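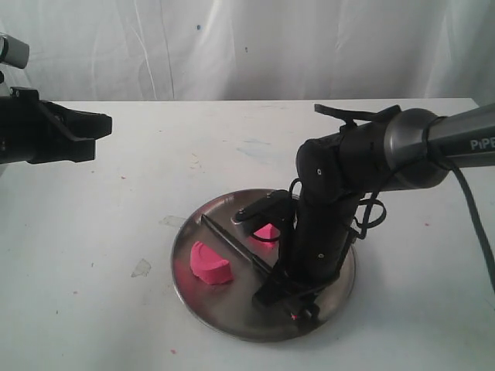

Kovarley Community Arts Room
Progress report to the Bisgaard Fund
Second reporting period, ending January

Dear Rostislav,

What a few months it has been! When we sent the last report we had a signed lease, a sink that drained into a bucket, and a long list. Now we have a working room with people in it most evenings, and I'm really pleased to be writing this one.

Where we are

The room opened to the public in October, a little later than planned. The hold-up was the floor. Once the old carpet came up we found two layers of tile under it, and the second layer had to be scraped off by hand. It took longer than the estimate but stayed inside the building budget, and the bare concrete underneath has been sealed and is very easy to mop. I would never have guessed how much I'd come to love a floor you can mop.

We are running 3 regular sessions a week:

Open Table. Drop-in, all ages, free. People work on what they like.
Clay for Beginners. A course of 6 evenings, now on its second group.
After School. Children from Ludach Elementary and the streets nearby, with a snack first.

Attendance

Total visits for the period came to 805, counting each person once per session. Our target was lower than that, and we passed it before the holidays. The beginner course filled both times. Open Table has been the surprise. We thought it would be mostly parents with small children, and in the first weeks it was, but a good crowd of retired people from the Vindoda apartments has made it their own. They come early, they put the kettle on, and they stay until we turn the lights off. Several have started helping the younger kids with coil pots without anyone asking them to.

After School is the weak spot. Numbers were fine in October and dropped when it started getting dark early. A few families told us the walk from school was the problem, as the sidewalk on the hill side has no lights. We tried starting half an hour earlier and that helped some. From next month a staff member will meet the children at the school gate and walk over with them. The school office has agreed to this and is sending a letter home.

Equipment

The kiln is in and wired. We had it inspected before the first firing and passed, with one note about keeping the shelving farther from the vent, so the shelving moved the same afternoon. We have done test firings and then real ones, and losses have been low. One glaze firing came out badly. The blue ran and stuck a row of mugs to the shelf, and we now use a thicker coat of kiln wash and a strict rule about leaving the bottom of each piece bare.

We bought fewer wheels than we asked for in the original plan. Beginners in the first group spent most of their time hand building and said they liked it, and the wheels we do have are rarely all in use. With your agreement by email, the money went to better tables, a second drying rack and a stock of air-dry and modeling clay for the youngest children, who want to take their work home the same day and don't much care about firing. I think that was the right call.

Still to buy: a proper clay trap for the sink. The temporary one works but has to be emptied by hand every few days and it is a horrible job. The quote is approved and the plumber is booked for next month.

What people have told us

We put a comment box by the door and got more than 28 cards back, mostly kind. A few of the ones that stuck with me:

"My son talks about it all week."
"Please get better aprons, the ties are too short."
"I had not made anything with my hands since school."
"Warmer in the back corner please."

Longer aprons have been ordered. The back corner is next to the loading door, and we have fitted a draft strip and moved the drying rack there – people were sitting in the coldest spot in the building and pots don't mind it.

Money

Spending is on track overall. Building work came in slightly over on labor and slightly under on materials. Electricity is higher than we forecast, nearly all of it the kiln, and we now fire only when it is full. We have not needed to touch the reserve. The full ledger is attached as a separate sheet, with receipts for the wheels and the tables.

Next period

We'd like to add a Saturday family session, start a small shelf where people can sell finished work, and hold an open evening in spring with every group showing something. The Vindoda regulars have already claimed the front table for theirs – they are planning a whole village, with a church. I would love for you and anyone else from the fund to come. Just let me know how many chairs to put out.

With thanks and best wishes,
The team at Kovarley Community Arts Room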